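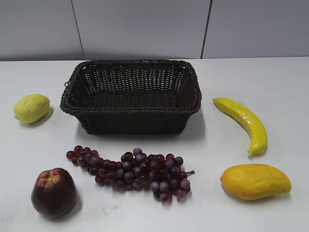 Why does the arm stop dead partway through a run with no error on the pendant?

Usually the soft joint limit is tripping and the message only goes to the controller log. Pull the log before you power cycle, it gets wiped on reboot.

Home | Tickets | Knowledge base | Downloads | Log in

Ticket 1579
Product: Harkus arm, Fanstead controller
Site: Masanja
Task: fruit into basket, five items
Priority: High (was Normal)
Status: Open, workaround in place

Opened 26 June 2021

Arm freezes mid move. No beep, no red light, pendant still says RUNNING. Have to hit e-stop to get it back. Happens on the pick and place job with the toy fruit (lemon, banana, mango, grapes, apple, basket in the middle). Program is the Bestow sample with our own positions taught in. Ran fine until the update.

Not every cycle. Mostly on grapes. Once on mango.

Update, same day

Second freeze while I was typing the above. It stopped holding the grapes over the basket rim. Hit e-stop, brakes came on, but the gripper let go and the grapes landed half in half out. Is it supposed to let go on e-stop?? We had it set to hold. That's the part I dont like. Soft fruit today, but the next job is metal parts.

Changed priority to High.

Support reply

Please send controller log, gripper config and firmware number. Do not clear faults first. Until we confirm the hold setting keep everyone outside the taped line when the arm is powered, and run at reduced speed only.

Update

Log attached. Firmware 967. Grepped it, there are 89 lines of "J5 soft limit, motion held" and nothing else of interest. So it IS faulting, pendant just never shows it.

Gripper config: hold on e-stop = 0. It was 1 before the update, I have the old backup and checked. So the update reset it.

Tried:
- reseated pendant cable, no change
- swapped gripper cable, no change
- reduced speed, still freezes, same place
- moved basket further back, WORSE
- retaught grape drop with wrist turned the other way, ran clean through lunch

Support reply

Thanks, that helps. Two seperate things.

1. The update put joint 5 limits back to default. Your drop over the basket goes past the default when the wrist is turned that way. Restore limits from your backup, or keep the new teach. We'd keep the new teach.

2. Hold on e-stop also went back to default. Set it to 1, save, full power off, then check it's still 1. Test with a light part. Don't skip the power off, it won't stick otherwise.

Missing pendant message is a known display bug in 967. Fix is planned for December. For now the log is the only place you'll see it.

Update

Set to 1, power off, back on, reads 1. Tested with the lemon in the gripper, e-stop at low speed, held. Did it again from further up, held. Then the banana, slipped a bit but stayed in. Think that's the glossy skin, not the setting. Pads might need a wipe.

Long run going now, 1000 cycles, reduced speed, tape line stays. Will post if it stops.

Leave ticket open pls until the pendant thing is fixed, a frozen arm that says RUNNING is going to get somebody leaning in to look.

2 comments | 0 shares

Contact support | Copyright Harkus | Back to top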